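Good habits for two-handed gripper work at home

I've spent most of this summer reading house rules. Every group that does hand-held gripper work seems to have a set, some a single page, some thick enough to prop a door open, and I have to say I love them! You learn so much about how a job is done from what people felt they had to write down. The Visbridge set has a whole section on sleeves. The Cundon one starts with furniture and doesn't mention the gripper until page 5.

So I've been writing my own for household tidying, borrowing freely from both, and the part I keep going back to is the start of a task. What has to be settled before the first object moves? My answer right now is the destination. If the job is clearing a surface, then the place where things end up should be chosen, set down and left alone until the run is over. No nudging it closer with your foot halfway through (I have done this, many times). A basket that wanders makes every later reach a different reach, and whoever works with the recording afterward has to guess which shift was on purpose.
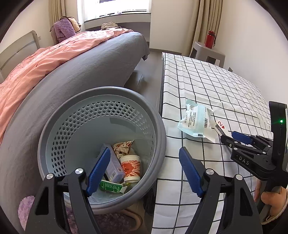

Basket by the table, both grippers out, card and wrapper still to sort.

Second rule: decide what counts as trash before you begin, and write it down in plain words. It sounds fussy until you work with a mixed set. A crumpled package is easy. A playing card is harder, because one card on its own could be litter or could be the piece that ruins somebody's deck. I now keep a short list with two columns, keep and toss, and anything that isn't on the list stays where it is. The Cundon rules call this "no deciding in the air," and I've stolen the phrase outright.

Third, and this is where I get really excited, is how the two hands share the work. Early on I let both grippers go for whatever was nearest, and the runs were a mess to label. Now one hand leads and the other waits, open, well clear of the path. They swap only after the leading hand has let go. You lose a little speed and you gain so much in clarity. When I went back over 200 runs from January, the ones with a clear lead hand were the ones I could label straight through without rewinding.

Thin things deserve a rule all to themselves. Cards, receipts, flat wrappers, the flap of a box: they all punish a hard squeeze. I write it like this. Close slowly, stop when the object stops sliding, lift, and pause for a breath before you travel. A little bend in a card is fine by me. A crease is not, and if you crease one it leaves the set, so that the next person isn't handling a card that has learned to fold.

The pause matters more than I expected. It gives you a clean moment where the grip is done and the travel hasn't started, and that makes a great place to cut. Visbridge asks for it on every lift. I ask for it on thin and soft things only, and I may come around to their way yet.

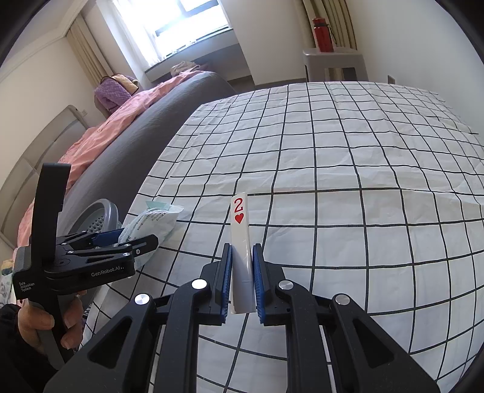 Olivares wrote to me after reading a draft of these rules and said the pause should go on the release too, since a dropped object and a placed object look much the same if the fingers fly open and leave at once. I think that's exactly right, and it's going in. Open, wait, then back away.

A few smaller ones that have earned their spot:

Start and finish with the jaws open. Every time.

If you fumble, keep going and mark it. A recovered fumble is worth having, and a quietly deleted one helps no one.

Keep the room as people live in it. Leave the blankets alone, open the curtains if you normally would. Change the layout between sets and never during one.

Stop when your wrists are tired. Trirnetti's rules put a cap of 200 lifts on a session and I thought that was timid until I tried to beat it. My last dozen were sloppy and I could see it plainly on playback.

I'm still stuck on what to do with objects that hide under other objects. Do you clear from the top, always, or go for the one you named first and let the pile shift? I've tried both and my notes argue with each other. If your group has a written rule for piles, please send it over, even if it's one line on a sticky note. I'll put the next version up once I've run it for a full set.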